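Boards > Small Robots & Benchtop > Buying & Budgets
Tagged: grippers, spares, tabletop manipulation, planning
We use cookies to keep you logged in and to remember your font size. OK / Manage settings

Second arm or better hands? Planning the next round of spending

plywoodpanda
Finally have money to spend and I'm so excited that I've rewritten the list every night this week! We run one Asurow arm on a play kitchen setup (toy food, toy pots, soft things, the works) and the pot we've been given has to last until December. Total is $1,000 for small stuff, plus a separate equipment line that covers either a second arm or a serious upgrade to the one we have. Not both, sadly.

My plan so far, tear it apart please:

1. Fingers and pads. This is where I want to start. Plush is wonderful to work with and also a pain, it squashes, it turns in the grip, and you learn very quickly which finger shape you should have bought. The black plates and brackets we have now hold our ketchup bottle, but I want a wider, softer contact surface and I want spares in a drawer. Mendell sells a pad kit for $378 with two complete changes in it.
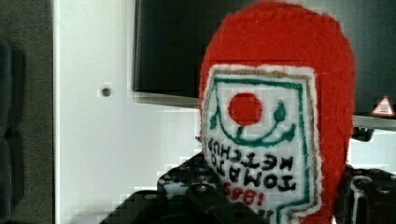

2. Wrist camera. Ours works. I'd like one with a closer minimum focus. When you're right up against a fuzzy red thing the size of half your view, you want every bit of detail you can get.

3. Cables, strain relief, screws. Boring! But we lost an entire Sunday to one connector and I am not doing that again.

4. More objects. The cheapest line on the list and the one I enjoy the most.

5. The big one: second arm, or new gripper and controller for arm one. I'm leaning second arm. Bimanual! Stirring while holding the pot! Talk me into it or out of it.

gantry_goat
Out of it. A second arm is never the price of a second arm. You need a stand, a second e-stop, a lot more desk, and somebody's evenings for calibration. Get the one arm really good first. I'd take the Vititz controller upgrade and be happy for two years.

Agree on 3, and I'd move it to the top.

tinsnips
Disagree with the goat, respectfully. One arm in a kitchen is a very patient person with a hand behind their back. We put off the second arm at my place and ended up designing every task around not having it. Lids, bowls, anything that slides when you push it. You end up taping stuff down, and then you're training on taped-down stuff.

Is the $378 kit the one with molded pads or the cast ones? The cast ones tear at the corner near the screw.

plywoodpanda
Molded, I checked! The cast version is cheaper but I read the same complaint elsewhere.

And yes to everything about sliding. Pushing a spoon around a pot that wants to go for a walk is our whole afternoon sometimes.

gantry_goat
So clamp the pot.

tinsnips
See, this is exactly what I mean.

lowtorque
Can I ask the dull question: how big is the table and what's on it? People on this board (me included) buy the arm and then find there's nowhere for the elbow to go. I had to send a stand back to Babić and pay the freight on it, a very heavy parcel and a very quiet drive home. Post an overhead view if you've got one, it'd help more than dimensions.

plywoodpanda
Good call, and I love an excuse to show off the kitchen. 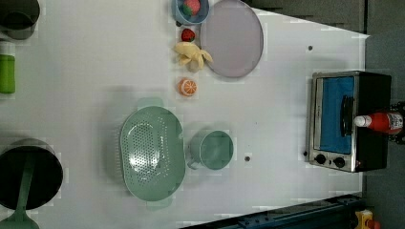 Elbow room is what worries me most about a second arm, so thank you for bringing it up. I've been moving cardboard cutouts around trying to find a spot for another base, and every spot costs me a piece of the task. The toaster oven takes up a good bit of one side and I'd hate to lose it, the door handle alone is worth its weight in practice. The pots are already hanging out at the opposite edge. The big colander in the middle could go somewhere else, but it's a lovely two-handed object, with a handle at each end, so putting it away to make space for a second arm would be pretty silly.

lowtorque
OK, that's busier than I pictured. Very fun though. I'd want the second base off the table completely, on its own stand. Budget for the stand before you budget for the arm. If the stand doesn't fit in the equipment line, that's your answer for this round.

One more for your list: your mug and colander are both mint green, and so is that ladle or spatula. If you're picking by color anywhere in your pipeline, buy a mug in some other color. Cheapest upgrade going.

plywoodpanda
Ha, they came looking so nice together that I never thought about it. We don't pick by color, but some of our older scripts do lean on it more than I'd like. Adding a mug!

tinsnips
Keep the matching ones too. Hard cases are good for you.

gantry_goat
Fine, I'll bend a little. If the stand is off the table and the quote includes the second e-stop, I could live with the second arm. But ask about lead time before you sign. My last order sat for so long that the budget year closed on it and I had to beg to carry the money over.

Also please don't spend the whole small-stuff pot on day one. Hold back enough for a second set of pads. Soft toys are gentle on fingers, oven doors aren't.

plywoodpanda
Revised plan, then:

- Pad kit now, out of the small pot
- Cables and strain relief now, same order
- One mug, not green
- Wrist camera waits
- Written quote for arm plus stand plus e-stop, with lead time in it
- If that comes in over the line, Vititz controller instead and I'll sulk for a day

Asking for the quote tomorrow morning. I already have a colander task half sketched out, so fingers crossed!

lowtorque
Ask them for the weight of the stand while you're at it.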